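June 7, 2022

Woke before the alarm with the word "occlusion" in my head, which is no way for a grown woman to start a Tuesday.

The result held. I ran it again last night before bed and again this morning with my coat on, and it is still there, looking smug in its little column. Fifty attempts at taking fruit out of a container, policy trained on hand-held demonstrations only, no teleoperation at all, and the arm at Tullstead now does it nearly as well as the one we fed for a whole winter on Ferenc's joystick recordings. I should be pleased. I am pleased, in the way one is pleased when a rash goes down.

Ferenc is being gracious, and it's awful. He sent a message that said only "Good numbers." Then, an hour later, "Which seeds?" Fair question. I'd have asked it with less punctuation and more malice. Two seeds, as it happens, and he knows as well as I do that two is not a number you build a paper on. Sowmya has the other runs queued but Vetis is down to one working card and the vision people have it booked until the weekend for something involving sheep.

What bothers me more is why it works. The story I told everyone in February was that people demonstrate better with the gripper in their own hand: they move the way they'd move anyway, you get the small hesitations, the little sideways nudge before the squeeze. Lovely story. I put it on a slide with an arrow. But Sowmya trained a version with the hesitations smoothed out and it did every bit as well, so there goes the arrow. Her guess is that the clutter is doing the work. The joystick data all came off the same grey bench with the same lamp, whereas the hand-held sets come from kitchens and front rooms and one rather grand hallway, with people's actual lives lying about in the background. The policy has had to learn what to ignore. Wish I could say the same.

If she's right then the thing to vary is the room, and the hands hardly matter. If she's wrong we'll spend the summer persuading people's aunts to let us rearrange their sideboards for nothing. Raelene wants a proper ablation: same demonstrator, same basket, same fruit, many rooms; then many demonstrators and one room. She drew it as a two by two on the back of the parking notice and then couldn't find the parking notice.

Spent the afternoon going through the Bangera set frame by frame, tagging which pieces of fruit get hidden by the fingers and when. It's slow and rather soothing, like shelling peas. The openwork baskets are a nuisance for the depth estimate -- it sees the holes and the tablecloth through them and decides the basket is a sort of rumour. The colour model copes far better. Oranges it adores. Anything dark it treats with suspicion, and a mangosteen low down in a basket gets a confidence score I'd be ashamed to show my mother.
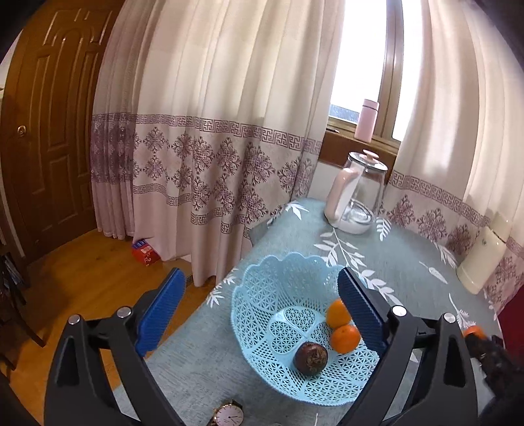

So I've asked for the dark fruit to be labelled by hand for the whole set, which makes me popular with exactly one person, Sumathi, who is paid by the hour. Milagros thinks we should leave it alone and see whether the policy sorts itself out with more rooms. She may be right. She has a maddening habit of suggesting that I do less and being right about it. We settled on labelling about 10 per cent and arguing again afterwards.

The other thing I noticed while tagging: we never wrote down which piece of fruit people were told to take first. The protocol says "pick the items", full stop, my own wording, no one else to blame. With two oranges and one of something else, does the policy prefer the top one, the near one or the orange one? I have no idea and neither does the spreadsheet. Sent Rurer a new line for the instruction sheet and got an automatic reply saying he's on leave until the strawberries are over.

Home late. Ate toast standing up. There's still the seeds question to answer, and I've drafted three replies to Ferenc, each shorter than the last. The current one says "More soon."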